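Sorting before the wash

Separate reds from whites before anything goes into the machine. New red cotton and velour release loose dye for the first several washes, and white fabric picks it up readily at 100 °F and above. Wash new reds alone in cold water. Limit the load to 70 percent of drum capacity. 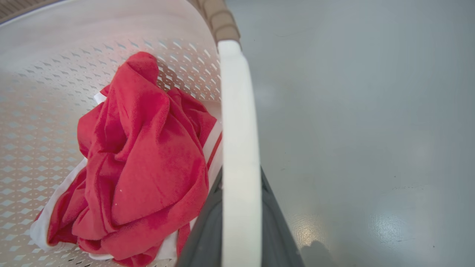

Red and white in one basket: separate before loading.

A perforated plastic basket lets air reach the fabric through the side walls. Damp items should still be hung up first, as dye can transfer between layers at rest. Shake out lint over a trash can. Check pockets and close zippers.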